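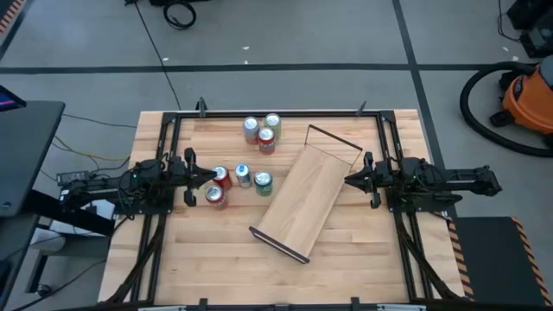

Cans out on the butcher block, with the serving tray standing by.

I have a theory about summer get-togethers, and it goes like this: people remember the drinks table. They'll forget your potato salad (sorry!) and they'll forget what was playing, but they will stand beside a good spread of cold cans for an hour and a half and talk to strangers. So when the weather turned at Kondness, the lakeside cottage my family has been borrowing off and on since I was in grade school, I decided this would be the year I got the drinks right.

The first thing I learned is that you want a tray. I resisted for years. I carried cans against my chest, I carried them in the crook of my arm, I once carried them in a sun hat. Then I found a flat board with a thin metal rail at each end at Prirkon, the secondhand shop on the county road, for 36 dollars, and I have been insufferable on the subject ever since. A flat tray is lovely for cans. You can slide them on from the open sides without lifting them over a lip, and the rails give your fingers somewhere to go. Pale wood is my favorite for this, too, because red and green and silver look so cheerful against it!

Loading one takes a little thought. Start in the middle and build outward, keeping the cans close enough to touch. Cans that touch hold each other up, and a can all alone near an open side is the one that ends up in somebody's lap. If you have fewer cans than tray, bunch them anyway and fill the gap with a folded towel or a bowl of limes. I turn the pull tabs all the same way, which my sister finds hilarious, but it makes the whole thing look so tidy from above.

Mixing colors is the fun part. Most of us buy drinks by the case, and then out comes a wall of one thing, and the person who wanted the other thing has to go digging. I like to sort mine into small clusters on the table first, a few of each kind in every cluster, so that each tray goes out with a bit of everything. Colas, lemon-lime, something diet, a plain seltzer. Ciltier, our little grocery in town, sells singles from a bin by the register, and I've gotten hooked on picking cans there purely by color. I did this for a neighborhood cookout with 40 guests and the trays came back empty every time, even the grapefruit one I had doubts about.

As for the table itself, butcher block is hard to beat. The long planks look better with a few years of wear, and they forgive a lot. What they don't love is standing water, and cold cans sweat like mad in July. Dry each can as it comes out of the ice, wipe the wood down once an hour or so, and rub in some mineral oil at the end of the season. A ring will usually sand out. Mine has one I've kept, from the Tripathi Street block party, right where I always set my own drink down.

Next month I'm trying the same tray with iced coffee in jars, which are heavier and a good deal tippier. I've already bought the limes, out of habit.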